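MECH 438: Machines at Home and at Work
Handout for October 3, 2023
Notes by Danica Zelenák, with corrections from Garba Okonkwo (he marks the labs, so be nice to him)

Can it do the dishes yet?

Short version: no. Longer version: it depends on whose dishes, whose kitchen, and who is standing beside the thing with a hand over the stop button. Most of you put "cleaning robot" or "laundry robot" on the intake survey as the machine you would most like to build. Good. I asked for the same thing when I was in second year, and I still fold my own towels.

Last lecture we defined a chore as a task somebody does without writing down the steps. Keep that definition handy. Wiping a counter has a dozen decisions in it (move the toaster or go around it? is that a crumb or the pattern?) and your mum makes all of them while talking on the phone. A shop floor looks easier on paper, and some of it is. If the part arrives at the same spot, facing the same way, you can bolt down an arm and go for coffee. Once parts arrive in a heap you have a kitchen with worse lighting.

The Potora case

Read the Potora chapter before tutorial. The firm sold a tidying arm called the Edska to small offices. In the demo suite it put 33 objects in their proper bins, one after the other, to much applause. At the first customer site it met a grey sock on a grey carpet. Things went downhill from there, and the chapter has the service log if you enjoy that sort of reading.

Two points to take from it:

The demo objects were rigid, matte and well spaced. The customer's were none of these.

"Put it away" was never defined. The customer's own staff disagreed about where the stapler lived, so the robot was being marked against an answer key that didn't exist.

Your job is humbler. The Enus workspace gives you a simulated room with a yellow arm on a wooden table and two small cubes, a blue one and a black one, on opposite sides of it. There are storage bins on the shelves along the wall, and every year somebody asks whether the arm can be made to put the cubes away in them. Work out the reach first, then ask me.

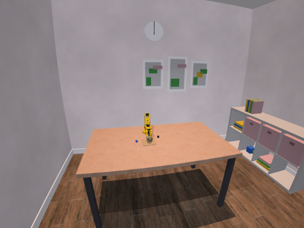 Lab 2: what to hand in

Move the blue cube to the other side of the arm without disturbing the black one. Then swap them. You may use any planner in the Kwok library, including the slow one.

Run the task from up to 33 starting layouts. Report failures by cause: missed grasp, collision, bad plan, or "other". If "other" is your biggest category, you haven't finished the lab.

Write one page on what would change if the cubes were teacups. Half a page if you've worked in a café, as you'll already know.

Garba's note on marking: a video of the one run that worked is worth zero marks. He has colour-coded the rubric and will not be argued with about it.

Terms for the quiz

Structured environment: a place arranged for the machine's convenience. Your living room is arranged for the couch's.

Sim-to-real gap: the distance between a tidy result in Enus and the noise the real arm makes when it hits the table.

Teleoperation: a person doing the chore from farther away. Check for this whenever a launch video looks too good.

Reading

Potora chapter, all of it. Kwok library manual, the section on joint limits. The lab computers are in room 1323, and the door sticks, so lift the handle and push.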